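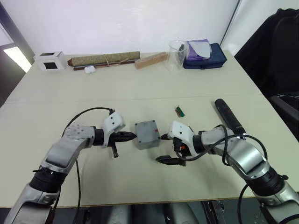
Search this site Enter keywords Go

August, by Martim Brandão

Pronar wants its two-armed machine to learn box assembly by copying people, and has spent nearly 12 weeks recording them at it. Managers call the results promising. They gave no success rate. 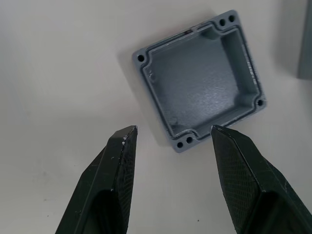
Belmiro Macedo, who runs the recordings, says variety matters more than volume. Yet the part is always a Coelho enclosure. It has a groove around its rim and holes at the corners, and a hand learns those quickly. Whether a program can do so from 6 operators is another question. Pronar says a trial at Parnatmont will settle it, but has set no start date.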